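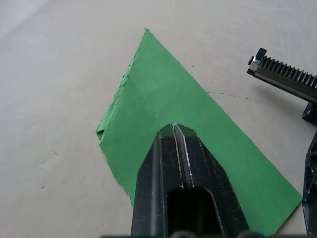
Brorkis Todholm twin-arm kit: four months in, and one fault you need to know about before you buy

I've been putting off this review since April. Part of that is laziness, and part of it is that I like this kit a lot and didn't want to write it up while I was still mad at it. I'm less mad now, so let's go.

The Todholm is Brorkis's two-arm desktop setup. I paid $3,926 for the pair with grippers, clamps and power supplies, bought from a reseller in Cisville who threw in a set of Usmani finger pads (more on those further down). I use mine for handling paper. Folding, stacking, picking one sheet off a pile, that kind of thing. Paper sounds like baby stuff until you try it! It's thin, it slides, it bends wherever it feels like bending, and it shows you every mistake your gripper makes. Construction paper is my favorite because it's cheap and comes in colors the cameras pick out easily on a beige table.

The good parts first

Setup took me one evening. The clamps are solid, the arms calibrated on the second try (my fault the first time, I had the left one clamped a little crooked), and the software found both of them without me digging through any port settings. Movement is smooth. I've run other hobby arms that shiver when they stop, and these just stop. Reach is good enough that both grippers can meet in the middle of my table with room to spare, and they're quiet enough that I can be on a call at the same desk.

The wrist camera view is great too. You get the fingertips right there at the bottom of the picture and whatever you're grabbing in front of them. For edge work on flat stuff that view is worth half the price to me.

What went wrong

Okay, so. Each gripper has a force cap you set in software. For paper I run mine very low. On the third weekend I was doing a simple job where both arms pick up a sheet, lift it and lay it back down. The left arm threw a comms error and dropped out for a second, then reconnected by itself. Nice, I thought, it recovered. Then the two arms moved apart with the sheet still pinched on both sides and tore it, a long ragged rip straight through, and neither one even slowed down.

I figured I had a bug in my script, so I went through it line by line and found nothing. I ran it again with logging turned on, and there it was. After a reconnect, the gripper comes back with the factory force cap instead of yours. The app still shows your number! The slider sits right where you left it, all gentle and friendly, while the gripper is closing at full strength. The log had my left gripper sitting at 80 percent on a job where I'd asked for next to nothing.

With paper, you lose paper. I lost a lot of it, and my table has picked up a couple of scuffs as well. But I had also been in the habit of reaching in to straighten the sheet between runs, trusting that low cap, and one Friday the gripper closed on the side of my thumb. It was a bruise and a bad word, nothing worse. I still think about it, though. A low force limit is exactly the kind of setting that makes people relax around a machine, and mine had been wiped without a beep or a pop-up or anything.

And there's a second piece to it. When I hit the stop button with my thumb in there, the arm froze and the gripper stayed shut. I get why you'd design it that way if the gripper is holding something heavy. But the manual covers it in one line near the back, and I had to wiggle my way out. There's a small manual release on the gripper, and I'd never practiced with it. Please go find yours before you need it.
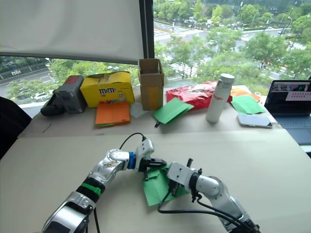 Both grippers on a sheet of green paper at my usual table.

How support handled it

Pretty well, after a slow start. The first reply told me to update the firmware, which I had already done and had said so in my message. The second one came from Aqeel Kazmi, who asked for the logs, reproduced the problem on his end and wrote back the same afternoon saying yes, it's real, and it affects any reconnect that happens while the gripper is closed. If the gripper is open when the connection drops, your cap survives. That explained why I'd only been seeing it now and then and thinking I was losing my mind.

A firmware fix came later. I put it on both arms and left them opening and closing on scrap sheets for 2,000 cycles, yanking the cable every so often to force a reconnect. The cap held every time. I'd call that a decent sign, but I won't call it proof, and I still have a little check in my script that reads the force cap back from the gripper before every single grasp. It costs a blink of time. If the number that comes back is wrong, both arms stop and wait for me.

The stop button still leaves the gripper closed. Aqeel said a setting for that is on their list. No date given.

Smaller gripes

The cables. There's a loop that sits up over the top of the gripper, and more that trail off across the table, and they will drag your work around if you let them. I ended up rerouting mine twice and I'm still not happy with it.

The Usmani pads are soft and grippy, and they help on glossy stock, but they peel at the corners. I took mine off for construction paper and went back to the bare fingers, which are fine. Mine are getting shiny scratches along the inside edges already. Cosmetic as far as I can tell.

The quick start guide also has you turn on auto-reconnect as step one. I'd leave it off, fix or no fix. If an arm drops out I want to know, and I want to be the one who brings it back.

Should you get one?

If you're comfortable reading a log and you'll put the new firmware on before you do anything else, yes, I think it's a really good pair of arms for the money. I've looked at single arms that cost $900 less than this whole kit and move half as nicely. If it's going in a classroom or anywhere that other people's hands will be close to it, I'd hold off until they sort out the stop button – or at least make everybody use the manual release a few times with the power off before the first session.

Four stars for the arms, two for how that force cap behaved when it shipped. The site makes me pick one number, so I went with three. I'll change it if the stop button setting ever arrives, and if you've got yours doing anything strange after a reconnect, post your firmware version in the comments and tell me whether the gripper was open or closed when it dropped.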